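How I Strip an Old Office Tower for Parts (and Put a Drive Back In)

I have a soft spot for old office towers. They're heavy, they're ugly, they turn up at every surplus sale for next to nothing, and almost everything inside comes out without a fight. I bought my last batch from the Statley surplus sale for 20 dollars apiece, and I've been picking through them on Tuesday evenings ever since.

This page covers the way I go about it, from closed box to bare-ish chassis, plus how to fit a hard drive on its blue carrier again once you're done. If you've never had the side off a computer before, an old tower is a great one to learn on. You can be clumsy with it and the world will keep turning!

What you need

A Phillips screwdriver (a #2 does nearly everything), a small bowl for screws, some masking tape and a pen. I also like a soft paintbrush for dust. An anti-static wrist strap is nice to have if you want to reuse the memory and the processor. I clip mine to bare metal on the chassis.

Set aside 30 minutes for your first one. I'm down to less than that now, but I still lose time looking for the bowl.

Step 1: Unplug it and lay it down

Pull the power cord out of the wall and out of the back of the machine, then hold the power button in for a few seconds. Everything else comes off too: monitor, keyboard, network cable, the forgotten USB stick in the back (check it for somebody's tax return and then do the decent thing).

Lay the tower on its side with the removable panel facing up. On most business machines there's either a latch or a couple of screws at the back edge. Slide the panel back a little and lift. If it won't budge, look for a padlock loop before you start prying — I bent a perfectly good panel that way once.

Step 2: Blow out the dust

Outside, please. Short bursts if you're using canned air, and hold any fan still with a finger so it doesn't spin up. I do the vents first and the middle of the case last. Then I go over the corners with the paintbrush.

Step 3: Take out the memory and the processor

Push the latches at the ends of each memory slot outward and the stick pops up. Hold it by the edges and put it in a bag.

For the processor, the heatsink has to come off first. Loosen its screws a bit at a time, going corner to corner, and if the old paste has glued it down, twist gently before you lift. Never yank. Then press the little lever down and out, let it rise, open the metal frame and lift the processor straight up. Watch your sleeves after that, as the contacts in an open socket are easy to wreck. If the board is going to be used again, put a plastic socket cover on as soon as you have one handy.

Step 4: Get to know the drive area

This is the part people rush. Before you touch anything blue, find the power supply and follow its wires with a finger. The orange, yellow, red and black ones are power. The thin blue cables are SATA data, going between the board and the drives. The blue plastic pieces on the metal cage are latches, and the drives themselves ride in plastic carriers, so you can leave the screwdriver alone for this bit.

Unplug the data cable and the power plug from each drive first, pulling on the plug and never on the wire. Squeeze the carrier, slide the drive out, and tuck the loose cables to one side. To go the other way, seat the drive in its carrier, guide it past the cables and into its bay until it clicks, and only then plug it in.
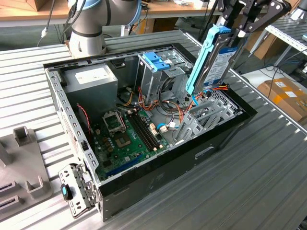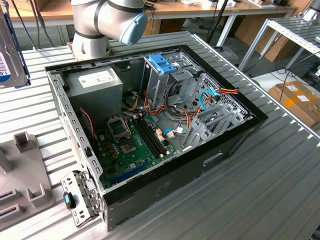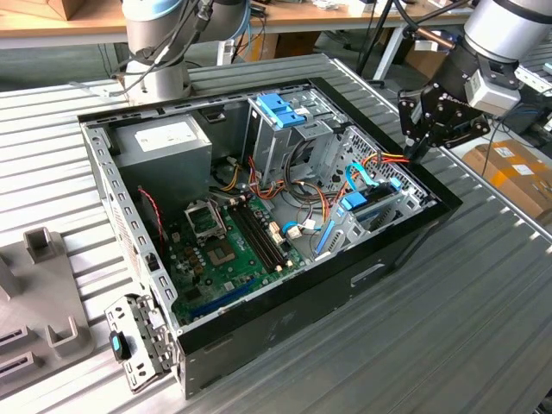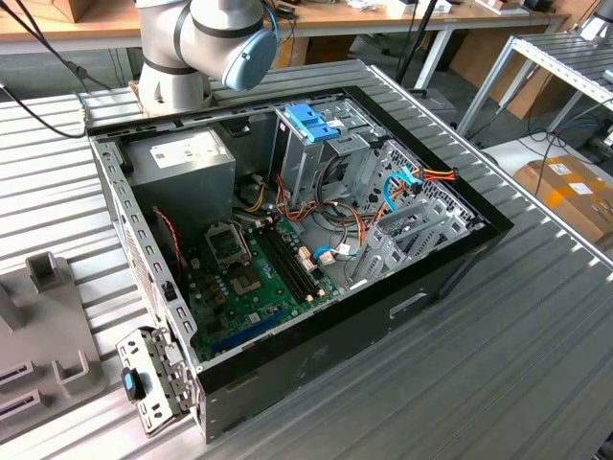
Power supply at the upper left, green board below it, socket open with its metal frame up.

Step 5: Label the cables you're keeping

Masking tape flags, folded over the wire, with a word on each one. "Drive 1." "Front panel." "Mystery." I have a lot of mystery. The tiny front panel wires are the ones to be fussy about, so I draw a quick sketch of where they sit on the pins before pulling them off. A phone photo works as well, but my sketches don't get buried under pictures of my lunch.

If you plan to pull the board too, write down which standoffs have screws in them. Some boards skip one and you'll go crazy later hunting for a screw that never existed.

Step 6: Sort what you've got

Memory and processors go in one box, drives in another, cables in a third. I write the drive size on tape and stick it to the carrier. My friend Valdir Toledo keeps his in an old Medik supply cabinet with little drawers and I'm a bit jealous of it.

Any drive that's leaving your house should be wiped first. If it won't start up, take it to a recycler that shreds drives. Power supplies go in the recycling whole. Don't open them, even ones that have been unplugged for ages. The capacitors can hold a nasty charge, and there's nothing in there you want.

Step 7: Put the good one back together

I usually end up with one decent machine out of a batch. Processor first, then a thin dab of fresh paste and the heatsink, then the memory (both latches should close by themselves when it's fully in). Drive next, cables last. Leave the side panel off for the first start so you can see whether the fans spin, but keep your fingers out.

If it beeps at you, reseat the memory. That fixes it for me most of the time. If there's no sign of life at all, look for the small square power plug near the processor. I've forgotten it more than once, and I'll forget it again.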